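Subject: Re: [cusell-oldhouse] Running toilet and the water bill

Hi all, back from the hardware store and still thinking about this one.

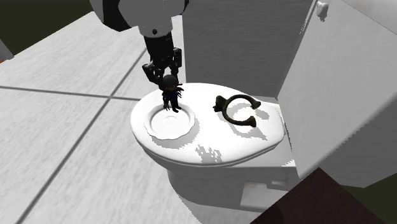 Major wrote:
> Before you buy anything, put a few drops of food coloring in
> the tank and leave it alone for 25 minutes. If the color shows
> up in the bowl, it's the flapper. If it doesn't, look at the
> fill valve. I replaced a whole valve once for no reason and I'm
> still sore over it. And please read your meter at bedtime and
> again when you get up, so you know what you're losing.

OK, so I did the coloring test (green, left over from cupcakes) and the bowl was bright green well before the time was up! Flapper it is. I also did the meter thing. We went through nearly 175 gallons overnight with everybody asleep, and I felt a little sick looking at that number. No wonder the February bill was what it was.

The trouble is finding a flapper that fits. Ours is an old Allis tank with the wide opening, and the store on Cusell Road only had the Standik universal kind, which says it fits everything and sat crooked on ours no matter how I bent it. I took it back. The guy at the counter thought the seat might be worn too, and told me to run a finger around the rim and feel for rough spots. There's one at the back, pretty small, but I can feel it.

So two questions. Has anybody sanded down a brass seat and had it hold, or should I just go ahead and swap the whole flush valve? And does anyone have a source for the wide flappers that doesn't make you buy a case? The one place I found online wants an order of 1,000 pieces, which would keep this whole list in flappers until we're all gone.

For now I'm shutting the water off at the wall between flushes, and the kids are getting pretty good at it.

Thanks, and thanks again Major for the meter tip.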